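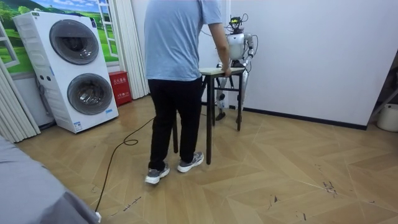

I spent most of April on one part of the table-carrying software, the bit that decides who is leading. Two people moving a table sort this out without thinking. One of them leans, the other feels it through their hands and goes along. Our controller had no such sense when I took it over. It held its grip, kept its arms stiff and walked where the planner told it to, whatever the person on the other side wanted.

The first version I wrote was simple. It read the forces at both wrists, added them up, filtered the result at 3 Hz and turned it into a walking speed. On the simulated robot this looked fine. On the real one it rocked. Each footstep sent a jolt up through the body and into the hands, the filter let part of it through, and the controller took it for a push and stepped again.

Ainhoa Pacheco, who looks after the walking side at Urholm, suggested I stop filtering harder and use what the robot already knows. It knows when its own feet land. So now the estimator, which we call Julex, takes the footstep timing and the arm joint readings and works out what force the hands ought to feel from walking alone. It takes that away from the measured force, and what remains should come from the person.
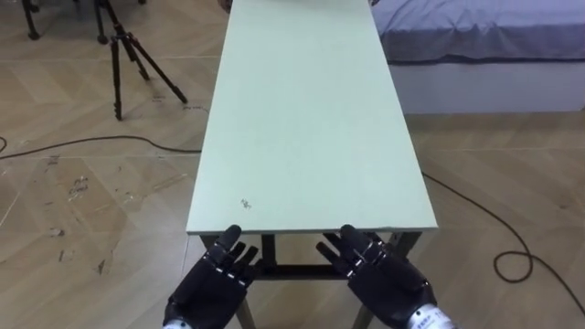
Grasping needed its own fix. The old code looked for the near edge of the top, fitted a line to it and sent both hands to points a set distance apart along that line. When the robot stood slightly crooked to the table, one hand arrived before the other and gave it a shove. I changed the approach so both hands wait 40 mm short of the edge until each reports that it is lined up, and then they close together. It costs a little time and I can live with that.

I also moved the settings out of the code. They sit in one file now, loaded by Bakilana when the controller starts, and every log carries a copy. Before this I had 107 logs and no sure way of telling which gains went with which.

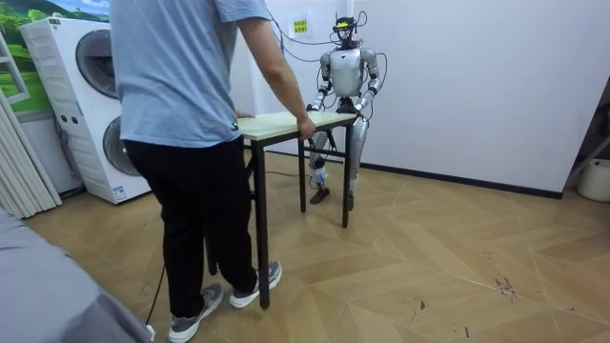

Turning is still poor. If the person pulls straight back the estimate is clean, but if they swing one end round, the two wrists disagree and Julex treats half of that as noise. I think it needs to track the twist separately, with its own limits. There is a branch for it, running at 200 Hz like the rest, and so far it has only been tried in simulation.

Next on my list is putting the table down. At present the release is a button press on the operator's screen, and I would like it to come from the hands too — a steady downward push, held long enough that it can't be confused with a stumble. Ainhoa wants a proper timeout on it before we try that on the hardware. I'll write up the twist work first.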